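We drove out to Sisa for the open day at the old Escobedo works, and I'm still finding tile dust in my shoes. If you've never been, Sisa is the kind of town you pass on the way to somewhere else, with one long main street, a river that's mostly gravel in June, and a bakery that sells out before noon (go early, I mean it). The works sits at the far end, past the grain silo, and for 73 years it made floor tile and nothing but floor tile. Now it's split up among a bunch of small tenants, and once a year they all open their doors.

Parking was in the field behind the silo and cost 10 dollars, which I grumbled about until I saw that it came with a coffee ticket. We got there a little after nine and there was already a line at the gate. My advice is to skip the welcome talk and go straight to the kiln hall, which is what we did, and we had it to ourselves for a good fifteen minutes.

Oh, the kiln hall! It's one long brick room with a tunnel kiln running down the middle, and you can walk right through it, bent over a little if you're tall. Our guide was Rungnapa Kaewkla, who worked the glaze line here for years before the closing. She showed us how the cars were loaded and told us the hot end reached 1000 degrees on a normal shift. In winter people ate their lunch leaning on the outside wall. She also knew every single glaze by its number and had strong feelings about most of them. Number 276 was a sort of liver brown that sold like crazy to schools, and she can't stand it to this day. My mother's kitchen had that floor, so I kept quiet.

From there you go up the iron stairs to the old offices and workshops, and the route gets confusing. There are arrows on the floor, but two sets of them, from two different years I think, and we ended up going around the upper floor the wrong way and meeting everybody head-on. It was fun, though. You poke your head into one room after another and everyone's happy to talk.

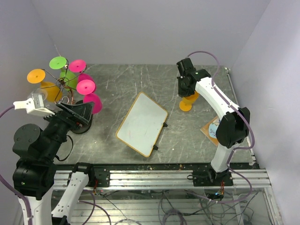

Robot arms and a marble-patterned tabletop, upstairs at the works.

The pattern room was my favorite. Surachet Petchrat has been sorting the old drawings, big sheets of tracing paper with hexagons and borders in faded ink, and he lets you pull the drawers open yourself. Some of the borders were never made. There was one with little fish going around it that I would put in my bathroom tomorrow.
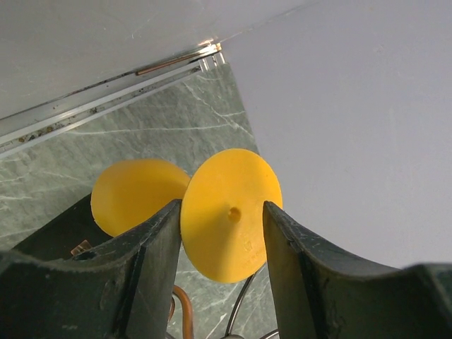 By then we were starving, so we followed the smell down to the yard. Clukum had the food stand — noodles, grilled corn, and a very good cold cucumber thing with peanuts — and the line moved fast. Drinumico was pouring ginger soda next door. I had two, and would have had a third if we hadn't been facing the drive home. The tables were all in full sun, so bring a hat, or do what we did and sit on the loading dock.

After lunch Milan De Graaf ran the tile-pressing workshop. You get a lump of clay, a wooden mold, and a mallet, and you whack away at it. Mine came out thick on one side. He said they'd fire everything and mail it out, so I wrote my address on a tag and left it there with my poor lopsided leaf.

We skipped the auction and left at three, with a box of seconds in the trunk and a loaf from the bakery that I'd had the sense to buy that morning.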